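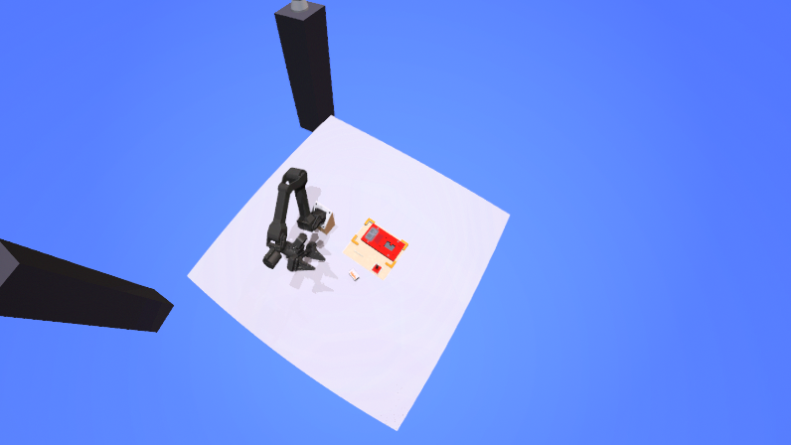 The bus to Oravec leaves from behind the station, next to a bin, and if you stand at the actual bus stop the driver will wave at you as he goes by. I know this now. The second bus got me there twenty minutes after the paper mill had opened its gates to the public, which it does on one Thursday in July, and by then the free pastries were a tray of crumbs with a doily in it.

Postwood has made paper on this bend of the river for a very long time, though how long depends on who you ask. The sign at the gate says one thing and the leaflet says another. Our guide, Ľubica Vaněk, said she preferred the leaflet. She works in the testing room for the rest of the year and had been given a yellow jacket and a megaphone, which she held at her side for the whole tour and never once switched on.

We began in the yard with the bales. Postwood takes in old office paper and cardboard and turns it into drawing paper, envelopes and the grey board you find at the back of a notepad. A bale is taller than I am and smells of damp cupboard. You can read the edges if you put your head on one side, and I got as far as half a payslip and most of a recipe for plum dumplings before we were moved along.

Next came the pulper, a vat with a blade at the bottom, like the thing you make soup with but large enough to lose a car in. Štefánia Kováčik, who runs it, shouted a good explanation of what goes in and in what order. I caught "water", "more water" and "staples". The staples come out through a side pipe into a skip, and the skip was easily the most photographed object of the day. A boy of six or so asked if he could have one. He was given one, taped to a card -- so either they are very kind or they've been asked before.

The paper machine is what people come for. It fills a hall on its own, and the hall is hot in the way that makes you think about your choice of jumper. At one end the pulp is sprayed on to a moving mesh and looks like thin porridge. At the other end it is paper, on a roll, and somewhere in the middle you have missed the moment. I walked back twice to try and catch it. Ľubica said it happens after the third press, and then that it doesn't happen at any one place, and then that we should keep behind the line.

Machine two (the first was sold, she didn't say who to) runs day and night apart from Christmas and whenever a bearing goes. The gauge by the control cabin read 300 when we passed. Pallavi Dubey, who was on shift and had the look of someone trying to eat a sandwich in front of forty strangers, said this was metres a minute and that it was a slow day on account of us.

Upstairs is the sample room, and I could have stayed there all afternoon. Every kind of paper the mill has made for its customers is filed in flat drawers, numbered in pencil. We were allowed to open them if we had washed our hands. Number 2046 was a thick cream stock made for a hotel that wanted its menus to feel expensive. Number 2579 was Sudora, the mill's own drawing paper, with a tooth to it that grabs the pencil nicely. There was also a pale green sheet called Vundia that had been meant for wrapping pears. The pears had gone off faster in it. They still have a lot of Vundia.

Lunch was in the canteen and was dumplings, not plum. I sat across from Cornel Hodoroagă, a bookbinder who comes every year and had brought his own folding ruler. He had strong views on grain direction, and by the end of the soup so did I. Tear a sheet both ways and the straighter tear runs with the grain. I've since ruined a fair bit of post checking.

The afternoon was sheet making by hand, in the old stable. You dip a framed mesh into a tub, lift it level, give it a shake and turn the result out on to felt. Zuzana Tóth did it in one movement while talking about parking. Mine had a hole in it and one corner as thick as toast. She called it "rustic" and pegged it up at the far end of the line.

If you're going next July: entry is free, the shop takes cash only, and offcuts are sold by weight from a crate under the till. Wear flat shoes. The last bus back goes at ten past five, from the bin.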